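Gallery: the Folloso desktops, lids off

I was told the Folloso refurbs come out of the Karnoler workshop "like new." I have heard that about used cars too. So I opened one up before agreeing to anything, and this page is what came of it. The offer is for 76 machines and the paperwork says each one was cleaned, tested and recabled. Cleaned I can check by looking. Tested I have to take on faith, and recabled is a word that could mean almost anything.

Click for the larger version.
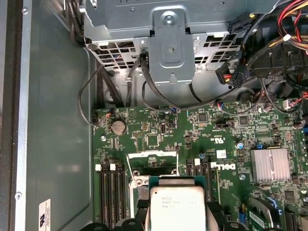 The sales sheet makes a lot of "tool-free service." Maybe so for the lid. A drive cage held with screws is still a drive cage held with screws, and I'd want to time a swap myself before I believed the 10 minutes they quote. I'd also like to know who decides when a coin cell gets replaced. The Karnoler checklist has a box for "battery OK" and no box for its age -- make of that what you will.

Cable routing is the other thing I keep asking about. Frandsen, who sold us the last batch, tied everything down so tightly that you had to cut three ties to move one lead. Loose runs are easier to work on, but they can wander toward a fan. I haven't seen either company explain its choice.

Price, for anyone keeping track: Folloso wants 3,035 for the first lot, delivered. Trirnanik came in at 3,000 with a shorter warranty and wouldn't let me take a lid off at all.

More on Tuesday if they let me open a second one.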